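Workshop notebook, 25 May 2018

Right, the sourdough crock glaze. I said I'd write this up properly and then spent the morning sieving, so it's going in now while my hands are still a bit grey.

Batch 329 came out of the kiln with pinholes all over the shoulder again. Same clay, same bisque, same slow cool, and I really thought I'd cracked it after batch 2 of the new recipe (that one was lovely, a proper buttery white with the iron just breaking through on the rim!). Bezawit reckons it's the bisque firing being too quick and gas still coming out of the body during the glaze firing. Belmiro thinks I'm putting it on too thick. They may both be right, annoyingly.

So I've done 3 tiles, all from the same slab:

A - one dip, quick
B - one dip, counted to five
C - two dips, dried in between

All going on the middle shelf, with a 20 minute hold at the top. If C pinholes and A doesn't, Belmiro gets to be smug.

Bucket notes: the Drodlow white had settled like concrete. Took the drill mixer and a good splash of warm water to shift it. I've weighed a pint and it came to 793 g, heavier than I like, so I thinned it before doing the tiles. PLEASE stir right down to the bottom before you use it, the first few cups off the top are practically water.

Mafalda wants the fruit bowls in the same white if it behaves, and she wants them wide and shallow so that things sit in one layer and don't bruise. I've thrown a couple and the rims are already thinking about warping.

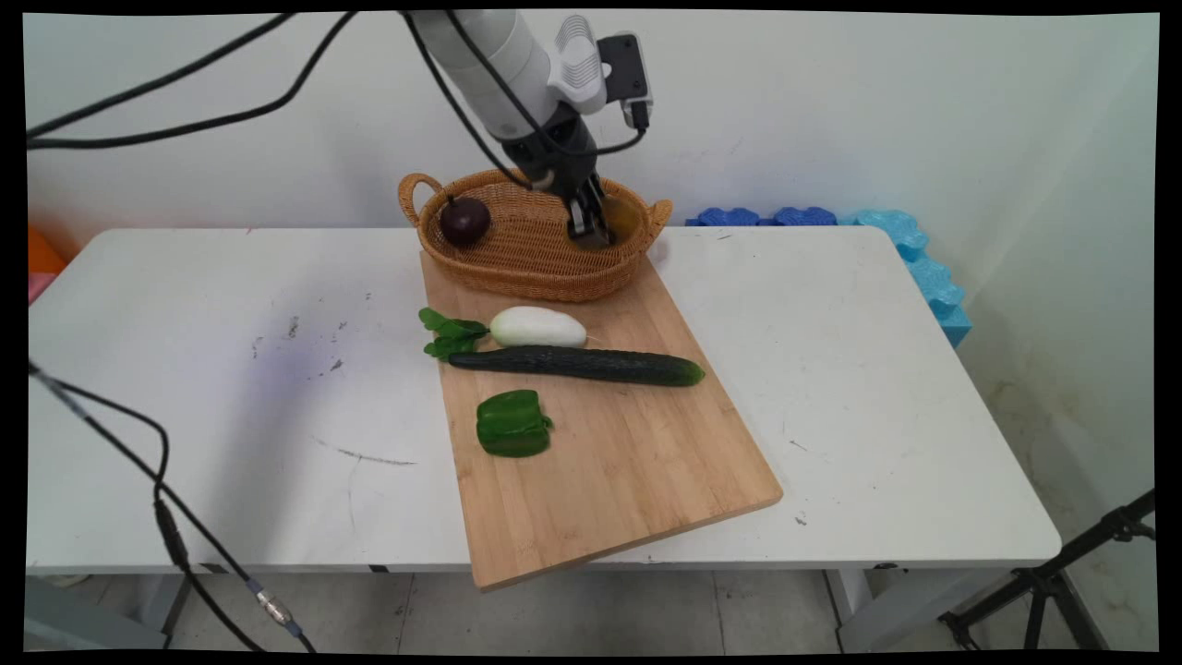

I might try a thicker rim and dry them upside down on a board under plastic. Ladi did that with the big platters last August and lost hardly any. Must ask what he used underneath, newspaper or cloth.

Still to do: new cones, wash the shelves (drips by the back prop!), write the glaze number on the bucket LID as well as the side.

Recent entries
Reclaim bin, round whatever
Kingi slip test, dark clay
Handles that crack at the join
Wistix wax on foot rings

Flenditz Pottery Workshop notebook | Contact | Back to top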